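# Frosted film on a rental bathroom window, worth it or not?

**mapleandmud** wrote:

OK so I have been going back and forth on this since before Christmas. Our bathroom faces straight into the neighbor's stairwell and I'm sick of the curtain, which is always a bit mildewy no matter how often I wash it.

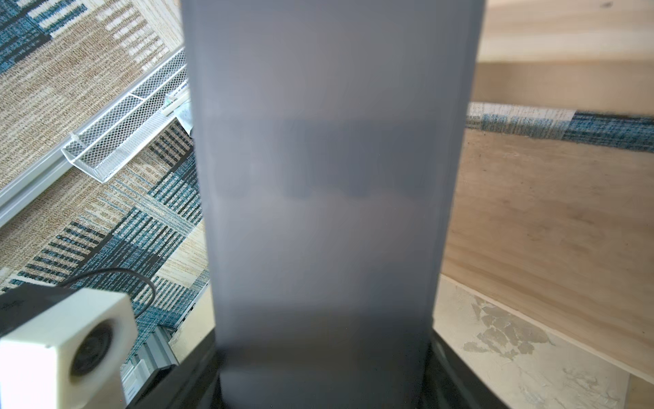 Anyway, the landlord says no to replacing the glass but yes to anything that peels off. I've looked at the static cling kind and the sticky kind. The window is an old wood one with 3 panes and the putty is kind of lumpy around the edges. Has anyone here lived with film for more than one winter? Does it make the room gloomy? I get maybe four hours of decent light in there as it is and I'm not giving those up for anybody.

**Rathjen_Dorothy** wrote:

Dorothy Yeoman here, same one from the grout thread. Get the cling kind! I've had it up in two apartments now. You spray the glass with water and a drop of dish soap, slap it on, squeegee it, done. When I moved out of the first place I rolled it up and took it with me.

The light is fine. It's softer, sure, but my fern likes it better than the old blinds.

**tubesock** wrote:

Gonna disagree with Dorothy on the cling. In a bathroom with a real shower going twice a day, mine started lifting at the corners by February and then it just kept creeping. Every morning I was pushing it back down with my thumb like an idiot. Sticky film or don't bother.

**Rathjen_Dorothy** wrote:

Did you clean the glass first? And I mean with a razor blade, not a paper towel.

**tubesock** wrote:

Yes I cleaned the glass, Dorothy.

**halfpint_hank** wrote:

You're both kind of right. Cling is OK on smooth modern glass. On an old window like mapleandmud's, where the putty sticks out onto the pane, it has nothing flat to hold on to at the edge. Trim it an eighth of an inch short all the way around and it'll behave a lot better. I did my mother's place in Skaston that way and it's still up.

One thing to watch – at night with the lights on, the lighter films show a shape if you stand close to the glass. Go outside after dark and have somebody wave at you before you throw out that curtain.

**mapleandmud** wrote:

Oh no, I hadn't even thought about night. The stairwell is what, 20 feet away? I do NOT want to be a shape.

**tubesock** wrote:

At 20 feet you're a blob. Just don't dry off with your elbow on the sill.

**ferncliff** wrote:

Renter here too. I skipped film completely and put a cafe curtain on a tension rod across the bottom half. You get all the sky and none of the neighbors. If yours keeps going mildewy, get a polyester one and leave the door open after showers.

**halfpint_hank** wrote:

That only works if the stairwell isn't higher than the window, though.

**mapleandmud** wrote:

It's higher. Of course it's higher. OK, I'm ordering a small roll of the cling and trimming it short like Hank said, and if it creeps I'll go sticky. Does anybody have a squeegee they like, or is the one from my car good enough?

**Rathjen_Dorothy** wrote:

Car one is fine, just wash the bug guts off it.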